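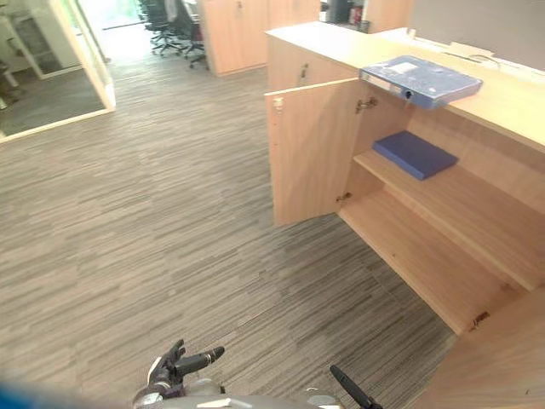 One reviewer of an earlier draft objected that the Arnora succession of 1659 was no dynastic break at all, given that the new ruler descended from the old house through his mother. We keep the term. The Ultano chronicle restarts its regnal count in that year, and 41 of the 340 surviving charters name the earlier line as extinct.

Figure 1. Cabinet with its door open.

4.2 Regnal counts

The Imitz copies differ — four omit the restart — and are treated separately. Charters without a regnal year were excluded.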